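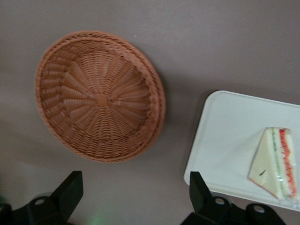
Call for Participants: Retail Partner Evaluation of the Pomus Two-Arm Counter Kit

Greradari invites operators of convenience stores, campus snack counters, hospital kiosks and similar small food outlets to take part in the partner evaluation of Pomus, a tabletop handling kit for packaged food and drinks. The evaluation opens in June. Up to eight sites will be accepted.

About the product

Pomus is a two-arm system intended for a single counter or prep table. It is supplied with two table-mounted arms, a gripper for each arm, wrist and workspace cameras, a control computer, and a library of handling routines for goods commonly sold at a counter. The present release covers wrapped sandwiches, snack bars, bagged crackers and pastries, small cartons, and bottles in display racks. Items may be moved between trays, baskets, stepped displays and racks.

The kit has been in daily use at the Greradari demonstration counter in Zadatdale. Routines are prepared there on ordinary store goods and ordinary store containers, and no special packaging or markers are applied to the items. Greradari now wishes to learn how the kit performs when the stock, the layout and the staff are those of a working outlet.

Purpose of the evaluation

The evaluation will provide Greradari with information on three matters: the time required for store employees to learn the kit, the range of local products that can be added without engineering support, and the frequency and nature of staff interventions during a normal shift. Sites are not expected to reduce staffing during the evaluation, and applications proposing to do so will not be considered.

What participating sites receive

Each accepted site will receive one Pomus kit on loan for 24 weeks, at no charge. Delivery, mounting, initial setup and removal are included. Two employees from each site will attend training in Zadatdale before installation; travel and lodging are paid by Greradari. A support line is staffed during the site's opening hours, and replacement fingers for the grippers are provided on request.

At the end of the loan period, a site may return the kit or purchase it at a reduced price. The purchase terms are set out in the participation agreement and do not depend on the results reported by the site.
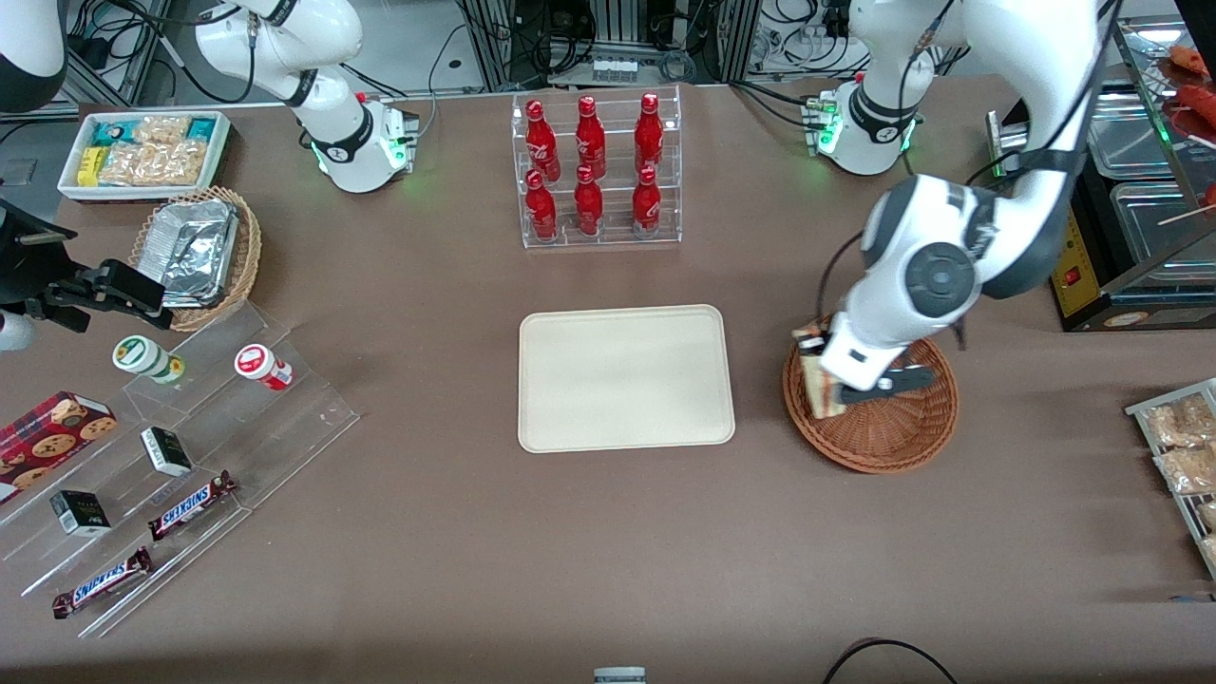
Training covers safe start and stop, clearing a dropped or misplaced item, cleaning of the grippers, and the teaching of new items. In the teaching sessions, employees guide the arms through a transfer, such as placing a wrapped sandwich in a basket or returning it to a tray, and repeat the transfer with the item in different positions. A new product normally calls for 40 guided repetitions before the routine is released for use. Employees need no programming experience.

Site requirements

Applicants should be able to provide the following:

A fixed, level table or counter that can be drilled or clamped for mounting. The surface should be at least 28 inches deep. Folding tables and wheeled carts are not suitable.

A grounded electrical outlet within reach of the counter, not shared with refrigeration equipment.

A wired network connection. Wireless connections may be used for reporting only.

Indoor lighting that can be kept on throughout operating hours. Counters in direct sunlight should be described in the application.

A barrier or service arrangement that keeps customers out of reach of the arms while the kit is running. Greradari will review the arrangement with the site before installation.

Two employees who expect to remain at the site for the full loan period. One of them will serve as the main contact.

The kit is intended for packaged goods only. It is not approved for direct contact with unwrapped food, for hot liquids, or for use in a cold room. Sites that sell unwrapped items may apply, provided those items are kept outside the working area.

Duties of participating sites

Participating sites agree to run the kit for a minimum of four hours on each day the outlet is open, to complete a short weekly log, and to report any contact between an arm and a person on the day it occurs. The log asks for hours of use, items handled, stops, damaged goods and employee comments. It can be completed on paper or online.

Sites will be asked to receive two visits from the evaluation team, one early in the loan period and one near its end. Visits last a half day and are scheduled to avoid the busiest hours. Employees may be invited to take part in an interview. Interviews are voluntary, and individual answers are not shared with the employer.

Cameras and records

The cameras supplied with the kit are directed at the working area. Recordings are used to maintain and improve the handling routines and are stored by Greradari under the terms of the participation agreement. Sound is not recorded. Sites must post the notice supplied with the kit where employees and customers can read it.

Insurance and liability

Greradari insures the kit during delivery, installation, use and removal. Goods damaged by the kit in normal use will be reimbursed at retail price upon submission of the weekly log. Sites must hold general liability coverage of their own and should enclose proof of coverage with the application.

Selection

Applications will be reviewed by Greradari together with Tseng, the installation contractor for the evaluation. Preference will be given to a mix of outlet sizes and product ranges. Prior experience with automation is neither required nor given additional weight. Outlets belonging to the same owner may apply separately, but no more than two will be accepted.

Sites under consideration will receive a visit from Tseng to inspect the counter and the electrical supply. The visit does not commit either party.

How to apply

Applications should include the name and address of the outlet, opening hours, a floor plan or sketch with measurements, a list of the packaged items proposed for handling, and a short statement of the tasks the site would like the kit to perform. Photographs of the counter are welcome. Materials may be submitted through the Pomus partner page or delivered to the Greradari office in Zadatdale by 5:00 p.m. on the closing date shown there.

Incomplete applications will be returned once for correction. All applicants will be notified in writing of the outcome.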